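What a Local Paper Sounds Like When the Owner Changes
Media and Politics, project report, submitted 18/06/2018

I picked this topic because I grew up reading the Sandum Courier over breakfast, mostly for the comics and the police blotter, and I had a vague feeling that the opinion page had gone soft. My parents had the same feeling, only louder. So when we were told to find a newspaper and study its editorials, I figured I could finally settle an argument at home and get credit for it.

Some background first. The Courier was run by the Szewczyk Press for as long as anybody in town remembers, and then it was sold to Masell Media, a company that also owns the radio station and has a contract to print the city's official notices. The sale went through in December. City hall pays for those notices, so people wondered right away if the paper would go easier on the mayor's office. The new owners ran a front-page letter saying that nothing would change. I wanted to see if that was true.

My plan was to read every unsigned editorial for five months before the sale and five months after it. Unsigned ones matter because they're supposed to be the voice of the paper itself, and signed columns can say anything. The public library has the back issues, partly on paper and partly on a very slow website (I do not recommend the search box, it thinks "council" and "counsel" are the same word). I ended up with 281 editorials. I had hoped for 400, but after the sale the paper quit running one on Sundays, and a few weeks of the older stuff were missing.

For each editorial I wrote down the main topic, who got criticized if anyone did, and what the writer wanted to happen. Then I gave it a tone score from 1 to 7, where 1 is furious and 7 is basically a thank-you card. The scoring was the hard part. An editorial about potholes can be really angry and never name a single official, and at first I was giving those a 2 and calling it criticism of the city. My instructor asked me who exactly was being blamed in them, and I had no good answer - so I went back and split "angry" from "angry at somebody." That meant rereading the whole first batch, which cost me a weekend, but it ended up being the most useful thing I did.

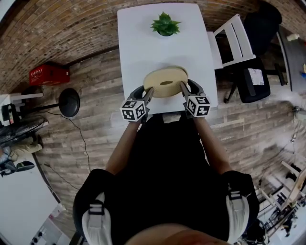

Once I had the two things apart, the pattern was a lot easier to see. The anger didn't go away after the sale. The scores for tone barely moved. What moved was the target. Before, the paper would name the mayor's office, or the parks department, or the council member whose ward had the flooded underpass. Afterward it was mostly "leaders" or "those responsible" or my favorite, "all of us." The state government still got named, and so did the federal one. It was the people down the street who turned into fog.

The best case for looking at this up close is the Cernis bridge. The old paper wrote about it again and again and wanted to know why the repair bids were opened in a closed meeting. The new paper wrote about the bridge too, and called for patience and "a spirit of working together." Same bridge, same hole in the deck. I read those two sets side by side and got kind of mad at my kitchen table, and then I had to remind myself that I'm supposed to be a researcher here.

So is it the owner's fault? I can't prove that, and I want to be careful. The longtime opinion editor retired around the time of the sale, so it could just be a new person with different manners. There was also a local election in the earlier period, and papers name names more during elections. I thought about leaving those months out, but then I wouldn't have had much of a "before" left. I did check the letters page, and readers kept naming officials the whole way through, so it's not like the town ran out of things to complain about.

I emailed the paper twice to ask if there was a written policy on editorials and didn't hear back. If I did this again I'd start with interviews early, and I'd get a second person to score a stack of the editorials without knowing which owner they came from. I knew every time, and I'm sure that nudged me. I'd also like to look at the radio station, which does a short opinion spot each morning and doesn't seem to keep any archive at all.

My parents read a draft of this. My dad says he was right.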